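Trunolbridge sorting room gets its big gray bins, and a new table to go with them

The back room at the Trunolbridge Reuse Center has a new look this February, and the people who work there could not be happier about it. The old wire baskets are gone. In their place are large gray bins with tall sides, and the sorting now happens on a pale wooden tabletop at a height that is kind to everybody's back.

The change went in over a single Wednesday. Krystyna Rutkowska, who runs the sorting shifts, had been asking for it since the fall, when donations of small household goods began to outgrow the shelves.

"We were bending down to the floor all day long," she said. "Now the bin sits right up on the table and you can reach in from any side. It sounds like such a small thing, but wow, what a difference!"

The center takes in just about everything a kitchen drawer or a hall closet can hold: measuring cups, tape dispensers, toys, flashlights, odd lids looking for their jars. It all goes into a bin first, and then gets picked out piece by piece and sent on to the shop, the repair shelf or the recycling cart.
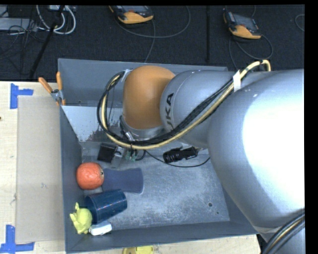

A full bin used to take most of a morning. On the first day with the new setup the crew got through four before lunch, and Rutkowska says the mood in the room was terrific. The bins came from Badureck, a packaging supplier that was clearing out its old stock and let the center have the lot for the price of the delivery.

Geert Nijs, who looks after the building, chose the spot for the table. He wanted it on the carpeted side of the room, and anyone who remembers the racket of forks and saucepan lids landing on bare concrete will thank him for that. "You can hold a conversation in there now," he said. He also put up a row of hooks by the door for aprons and moved the label printer closer to the shop entrance - a request that had been on the whiteboard for ages.

There is more to come. The repair shelf will be doubled in length next, with lumber already waiting in the hallway, and the shop hopes to open its long-promised toy corner once the backlog is sorted. At last count there were 43 boxes still to go through, most of them from the move-out of the Ostrowski building.

Donations are welcome at the side door from 2 p.m. on weekdays. Please keep glass separate, and tape knives and scissors into cardboard before handing them over.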